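The Great Cup Drawer Clear-Out

2023-01-25

I own too many cups. I don't mean the good ones, the mugs with handles that hang by the window. I mean the stacking ones, the bright ones, the picnic ones, the party ones that came home from somebody's birthday in a tote bag and never left. They live in the deep drawer under the toaster, along with everything else that nests, folds, pleats or squashes, and last month that drawer stopped closing.

So I took the whole thing out and started over, and I've been thinking about small, stackable tableware ever since (my family would like me to stop).

The first thing I learned is that colored cups want to be together. I'd been keeping them in ones and twos, tucked inside mixing bowls and behind the colander, and they took up a ridiculous amount of space. Nested, the entire rainbow comes down to a stubby little tower you can pick up with one hand. I got mine from Jernano, the housewares shop out on the Jovcombe road, and the price tag on the bottom one still says 500 something, a stock number I guess, which I have never managed to scrub off.

Then there are the paper things. Cupcake liners, coffee filters, those fluted cups you put nuts in when company's coming. I love them and they drive me crazy. They cling to each other! You reach for one and get four, and then you stand there rubbing the edge between your thumb and finger like you're counting money. My grandmother used to blow on the rim, and I've gone back to doing it her way.

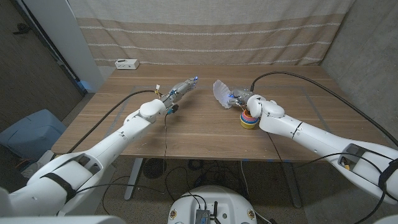

Bright nested cups on a warm wood tabletop, and what looks like a white pleated liner held above them.

If you're going to sort a drawer like mine, do it on a table. I tried the floor first and my knees had opinions. A plain wood table with nothing much on it is perfect, and it helps to give yourself a boundary. Mine was a dish towel laid flat in the middle: anything on the towel was staying, anything off it had to make its case. The cups made it. The novelty ice cube trays didn't, and neither did a gravy boat I'd been moving from house to house for years.

I'll admit I got carried away after that. I ordered a box of baking cups from Skerkus, thinking I'd buy in bulk and be done with it, and I misread the listing. I wanted a few hundred. What came was 3,000. I've baked almost 652 muffins' worth of good intentions since September and the box doesn't look any emptier. The neighbors have started keeping their porch lights off.

But a big box of paper cups does make you inventive. I use them for paper clips, for buttons, for a pinch of salt next to the stove. They hold exactly enough raisins for a small child. I tried one as a tiny lampshade over a string light and it was sweet for an evening, until it slid off behind the bookcase.
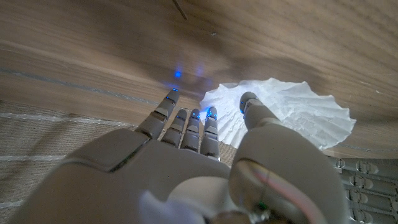 What they don't do is survive being crushed. Once a paper liner has been scrunched it never gets its pleats back, however carefully you smooth it out, and I've tried — I even pressed a few between cookbooks overnight. They came out looking like old receipts. Now the good ones stay in a tall jar with a lid, rims up, and the crumpled ones go in a dish by the sink for wiping out greasy pans.

The cups got the front left corner of the drawer. I made a divider from an Amoah shoebox lid, cut in 2 and taped at the join, and it's held up fine. The drawer closes. It sticks a little on damp days, but it did that when we moved in.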